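Filed under: Laundry & Linen

I don't believe in fabric softener. The bottle promises fluffier towels, and mine came out feeling waxy and drying nobody. I left it off in November and can't say I miss it. Half the usual dose of powder does the job too, whatever the scoop says.

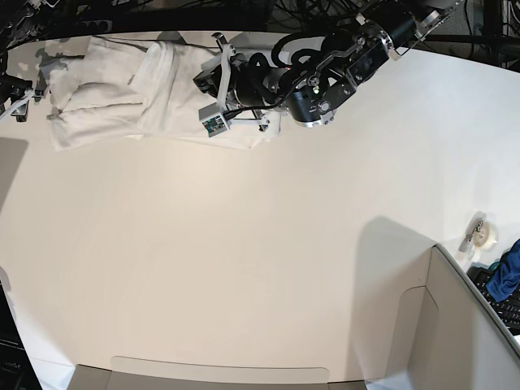 KURNBRIDGE, 22 April 2025. Folding methods are the next thing I'd question. Thirds, halves, rolled like a hotel: they all fit my shelf much the same. Fold on a flat table, keep 2 stacks and use the bottom one first.

Vinegar in the rinse? I tried it and noticed very little.

Related tips
Do dryer balls do anything?
Getting candle wax out of a tablecloth
Airing cupboards

Contact us | Back to top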